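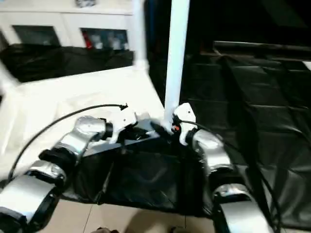 Luik Museum Workshop · Young Builders Team

Poles, Tubes and Cloth: How a Frame Stands Up

Have you ever built a fort out of chairs and a bedsheet? Then you already know a lot about frames! A frame is the skeleton of a thing. It holds up the soft parts, the way your bones hold up you.

Carts, racks, tents and market stalls can all be made from tubes. A tube is a pole with nothing inside. Sounds weak, right? Try it yourself. Lay a flat sheet of paper across two cups and put a coin in the middle. Flop! Now roll the same sheet into a tube, tape it, and lay it across the cups again. It can hold a lot more, and you didn't add any paper (only the tape).

Round shapes are great at this because a tube has no weak side. Push it from the left, the right, the front or the back, and it pushes back just as well. Your leg bones are built in much the same way, with a hard outside and softer marrow in the middle.

Some poles are short and some go up, up, up. A tall one is trickier to keep steady. Stand a ruler on its end and let go, and you'll see what I mean! It helps to hold it from both sides.

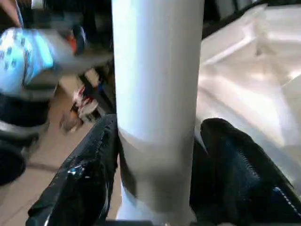 Corners are where the magic happens

One pole falls over. Join several and they help each other! The part that connects two tubes is called a joint, and a good joint hangs on tight so the corner can't wobble. The long bar that runs along a side is called a rail. Rails are handy for hanging things on, too.

Then comes the cloth. It can lie over the top or drape down the front, and it folds and wrinkles wherever it likes. Cloth can't stand up alone, but give it four corners and it suddenly has a shape. 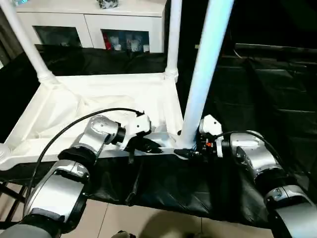
White tubes, rounded corners and plenty of cloth.

Make your own! Roll 40 paper tubes, tape them into a cube or a tower, and lay a tissue on top. Eglė Žukauskas on our team once made one with 400 tubes, and it was taller than she is!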